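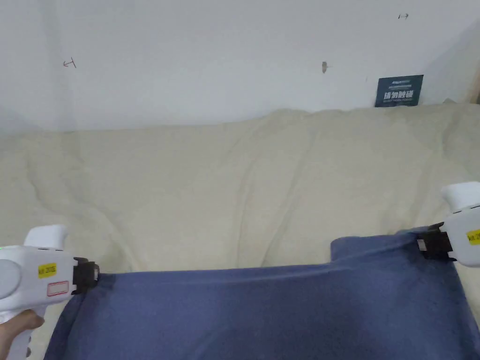

A blue cloth held over a cream-coloured blanket.

CUDORA OPENS CALL FOR LGBT SHORT FILMS

20 Dec 2021

Cudora, the film charity based in Grondon, today opens submissions for its new programme of lesbian, gay, bisexual and trans short films, to be shown at the Mowat Cinema in May.

The programme will run over two evenings. Four films will be chosen, and each of the selected directors will receive £1,000 towards their next project. Films may be in any language and on any subject, provided that an LGBT character or theme is central to the story. All entries must be no longer than 30 minutes, including credits, and must carry English subtitles where the dialogue is in another language.

The call is open to directors who have not yet made a feature. Student films are welcome, as are films that have already been shown elsewhere, although none may have been broadcast on British television.

Bautista Riquelme, Head of Programming at Cudora, said: "Short films are where many gay and lesbian directors first find an audience, and too often they are seen once at a festival and then put away. We are pleased to offer them a proper cinema screening, with a paying public and time afterwards for discussion. We would particularly like to hear from people working outside the larger cities."

Each evening will close with a conversation between the directors and members of the audience. All screenings will be captioned, and the Mowat Cinema has step-free access from Prilden Street.

The programme is supported by the Prilden Trust, which also funds Cudora's work with schools and youth groups in Grondon.

Entry is free. Directors should send a viewing link, a short summary of the film and a full list of credits to the programming office. Entry forms are available from the Cudora website or by post on request.

Notes to editors

Stills from the selected films will be supplied to the press when the programme is announced. Requests for interviews should be addressed to the Cudora press office.

ENDS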